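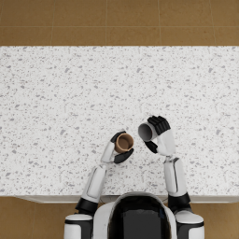
Andbridge Terrazzo List is a table of old terrazzo floors, stairs and thresholds in public buildings around town, with notes on who can get in to see them and what the mix looks like. I started it after falling hard for the floor in the Magsi building (go look at the landing, it's wonderful) and it grew from there. Terrazzo gets described in all sorts of loose ways, so we settled on a short set of words and stuck to them. A surface like the white counter at the top, with light and medium gray flecks and a mix of bigger chips and tiny dots, goes in as ground "white", chips "gray", grade "mixed". Nearly every entry can be written that simply, and the odd ones get a note.

Last updated: March

What's in it

floors.csv has 122 rows, one per floor. If a lobby and its staircase were clearly poured to different recipes they get separate rows. notes.txt holds the longer stories, keyed by the same id. There's also a folder of rubbings, pencil on thin paper, which sounds silly until you try it on a worn threshold where the chips stand a little proud of the cement!

Columns

id: short code, never reused
building: current name, old name in brackets if people still say it
part: lobby, stair, landing, threshold, restroom, other
ground: color of the cement between the chips
chips: chip colors, most common first
grade: fine, coarse or mixed
strips: brass, zinc, none, unknown
access: open, ask first, closed
condition: sound, cracked, patched, covered
source: visit, rubbing, letter, old photo

Blank means we didn't record it. Please don't read a blank as "none"; I did that myself with the strips column and had to redo the whole map.

How it was gathered

Mostly on foot. Danish Naqvi did the stairs and landings and I did the ground floors, and we swapped a batch of 9 to see how well we agreed. Ground color was fine. Grade was not, and the definitions in notes.txt were rewritten as a result. Rows marked "letter" come from people who grew up in the buildings, and some of those are the best reading in the set. Ask for the one about roller skates in the Markine arcade.

Color words are by eye, in whatever light the building had. A waxed floor under yellow bulbs drifts toward cream, and old wax can hide a pale green completely. Don't use the list for matching a repair. Take a sample to someone who pours the stuff.

Known problems

Churches are thin. Schools are thinner. The "covered" rows rely on old photos or on a corner peeking out from under carpet, so treat their chip colors as a good guess. Two of the Skillamero Street rows may be the same hallway entered from opposite ends, and I'd love for somebody to settle it.

Using it

Free for any use, credit welcome. Corrections are welcome too, the pickier the better. Send the id, the column and what you saw, and if you've found a floor we missed, please tell me where to stand!

Contact: Valeriano Vallejo, Andbridge Terrazzo List | © the contributors | Back to top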